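Ticket 676: gripper drops out partway through a sort run
Project: Melotwood bench (shared workshop, back table)
Status: open, sort of
Opened: 16th October

Okay, logging this properly because the last time I kept notes on the back of a receipt and then washed the receipt.

The job is a dead simple one. Arm picks a thing up out of the tray, decides which side it belongs on, puts it down, comes back. It ran fine all through March and most of the winter, and then I swapped the controller over to the Kemel board and now the gripper goes missing halfway through a run. The arm itself is happy as anything. It keeps on moving, does the whole path, opens and closes nothing, and goes home looking very pleased with itself.

Error in the log is "tool comms lost, code 37". The Kemel manual has a lovely table of codes and it stops at 36. Thanks for that.

First thing I tried was a full power cycle, arm and controller both, plus a cup of tea in between. Got 68 clean cycles after that and I honestly thought I was done (I'd even started packing up!). Cycle 69, gone again.

Next I blamed the software, because I wrote it. Went back to the old sort script from before the board swap, same fault. Stripped it right down to open, wait, close, wait, with the arm parked and not moving at all, and left it going while I swept up. Not one dropout. So it only happens when the arm is travelling, and that was the first useful thing I'd learned all evening.
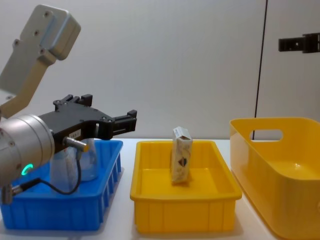
So then I got suspicious of the gripper cable. I've got a fair bit of slack in it, on purpose, as the wrist has to turn quite a way to get across to the far basket and I'd rather have a loop than a cable pulled tight like a guitar string. But a loop swings, and it can catch on a bin rim if the arm comes in low. I jogged the wrist through its whole range at slow speed with the comms monitor up, and sure enough, a little burst of retries near one end of the rotation. Did it again, same spot. Did it a third time with my finger holding the cable steady near the plug and the retries went away. Ha!

Unplugged it and had a look with the torch. Pins looked straight. There was a bit of grey fluff in the socket, so out came the compressed air, and I gave the contacts a wipe with isopropyl. Back together, 2 full runs with no dropouts, and then on the next one it fell over again on the way to the basket. Colour me annoyed.

Tried since then:

- raised the travel height so the cable clears the bins. Fewer dropouts, still some
- dropped the speed to half. No real change, and it's painfully dull to watch
- changed the comms timeout in the Kemel settings from default to the longest it'll let me. This hides the short ones but the long ones still kill it
- borrowed the spare cable out of the Mukanent drawer. Wrong connector. Looks identical until you try to push it in

My best guess is a broken conductor inside the cable right behind the plug, where it flexes every time the wrist rotates. The board swap may just be a coincidence, or the old controller was more forgiving and papered over it for months. I've ordered a replacement from Abbasi, the high-flex sort this time, and I'll add a proper clip so the bend happens further along and not at the plug.

Until it turns up, please don't run the sort program off the shared login. Jogging the arm by hand is fine. If you do see code 37, write down which way the wrist was turned when it happened and stick it in the comments under this, even if it seems the same as mine. More spots on the rotation would mean my cable theory is in trouble.

Also whoever put the timeout back to default, it wasn't me, and I've changed it again.

4 comments · 2 people are watching this ticket

Melotwood Workshop · Contact us · Copyright Melotwood Workshop · Back to top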